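Home | News | Classrooms | Furniture and Fittings | Archive | Contact

Boards, Markers and the Back Row: Viera Slanina on Teaching Rooms

21 May 2018

Viera Slanina has fitted out teaching and meeting rooms for Sastent since the firm opened its Dumetville office. Most of the work is walls and tables. A typical order covers one writing surface, the lighting above it, the tables facing it and whatever storage the room will take. She keeps a notebook of measurements from finished rooms and referred to it several times while we talked.

Her first subject was board height. "People hang a board where the old one was," she said. "The old one was hung by someone who was standing next to it. The person who matters is sitting at the far table." Slanina begins with the seated eye line at the last table and works forward. If the bottom strip of the board falls behind the heads in the second row, she raises the board or marks that strip as dead space in the handover sheet. The strip then gets used for magnets, spare caps and notices.

Equations need more height than text does. A line of fractions takes up the space of two lines of handwriting, and a diagram takes what is left. Slanina asks instructors to write out one real lecture on the board before she signs off on a room. She reads it from every seat.

"I don't ask for a sample sentence," she said. "A sample sentence is always neat. I want the third column, where they have run out of room and started to squeeze."

On color, she is strict. Black and dark blue hold up under ceiling light. Green fades at distance, and red is acceptable for underlining only. She specifies chisel tips for the main text and allows fine tips for labels within a diagram. Markers are stored flat. Under the maintenance schedule she hands over, every marker in the room is tested at the start of the week and the weak ones are thrown out on the spot.

The pointer came up next. Slanina prefers a plain stick to a laser, and black to any other finish. A stick shows up against a white surface along its whole length, so a person who looks up late can follow it to the tip. It also lets the speaker stand to one side. In rooms with a wide board she recommends that the speaker face the tables and reach back across the writing. 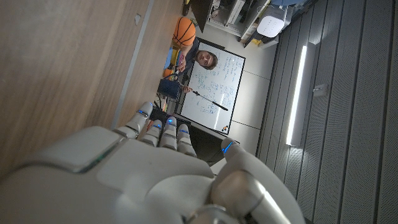 Sepúlveda thinks the stick is a habit left over from chalk, and would sooner see the speaker walk to the line in question and put a hand next to it. Slanina has heard the argument before. Walking works on a narrow board, she said, but on a wide one the speaker ends up with their back to the tables and covers the column everyone is trying to copy.

The two of them also differ on tables. Sepúlveda favors white tops, which reflect light up onto faces. Slanina orders light brown wood wherever the budget allows. "White tops next to a white board give you glare in two directions," she said. "With wood the eye has somewhere to rest when it comes down to the notes." She asks for a matte finish and a plain edge strip, gray if possible, and she will not accept a glossy sample.

The largest job in her notebook is the Virnstead building, where Sastent replaced the boards in 6 rooms over one summer and finished the tables in October. The invoice listed 1472 separate items, down to the magnets. Three boards were sent back with ghosting, the gray shadow that stays after wiping. Slanina blames the cleaner used in the warehouse. She now tests each surface by leaving a written block on it for three days and wiping it with a dry cloth.

I asked what she does about the objects that collect in a teaching room: balls, jackets, mugs, empty boxes. She shrugged. A shelf near the board fills up within a month, so she puts shelves at the side and keeps them shallow. A ball needs a rim or a tray under it. Anything else can stay where people leave it, provided it is below the writing.

Her next order is for 400 running feet of tray, to be cut on site. She was waiting for a call about the brackets when I left.

Related
Ghosting on Coated Boards: A Test With Dry Cloth
Chisel Tip or Fine Tip
Matte Table Finishes Compared
Measuring the Seated Eye Line
Side Shelving for Small Rooms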